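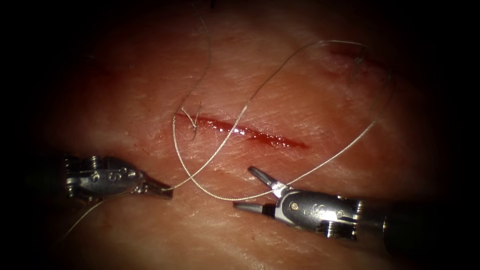
Two robotic instruments working on a sutured cut.

OK so I spent my lunch break reading up on parking tickets and now you all have to hear about it. Thread.

Got one in Ustcombe back in November. 54 dollars for an expired meter outside the pharmacy on Sithole Street. Fine, it happens. Except I had paid. On the app. I had the receipt on my phone, sitting right there!

The receipt said 2:10 to 3:40 pm. The ticket was written at 2:52. I figured this would take one email and I'd be done by dinner – hahaha.

First thing I learned: what mattered was the plate number. I typed a zero where my plate has the letter O. So on paper I had paid for somebody else's car. Or a car that doesn't exist, who knows.

I sent in the appeal anyway with the receipt and a picture of my registration. The form gives you a box for your explanation and the box holds 1397 characters. Who picked that number?? I used every single one.

Five weeks of nothing. Then a letter saying the appeal was denied, and by the way the fine had gone up to 135 because I hadn't paid while it was pending.

I about fell over. I thought filing an appeal stopped the clock. In my town it does not, unless you also tick a little box on page two asking for a hold. I did not see page two. (It's on the back. Check the back.)

So I called my cousin's friend Rohani Liem, who used to work the front counter at a traffic court. She asked me to read her the denial letter out loud, slowly, twice.

She said the first appeal is mostly a desk review, and in her experience they go fast. If you want a person to look at it, you ask for a hearing, in writing, inside the deadline on the letter. Mine gave me 30 days. I was on day 22.

She also told me to stop writing about how unfair it was. My first letter was maybe 80 percent feelings. She had me cut it down to the time I paid, the time of the ticket, the plate on the receipt, the plate on the car, and one sentence saying no other vehicle is registered under the plate I typed.

That last part I had to go find out, and the parking office told me over the phone. I wrote down the name of the clerk and what time I called.

Hearing was at 9:15 in the morning in a room that smelled like carpet. There was a guy before me with a whole binder about a faded curb. He'd brought photos from four different angles and a ruler. I respect him so much.

Mine took six minutes. The hearing officer looked at both plates, said "zero and O," sighed, and dismissed it. Didn't even get to my closing statement. I had practiced it in the car!

Not every city does it this way, so please don't quote me at your hearing. Mine charges no fee for one. A coworker who lives out in Prurnance had to pay the whole fine up front and wait for a refund.

Anyway I fixed the plate in the app. And then I went and checked my toll account and guess what's in there. A zero.

Calling them after work.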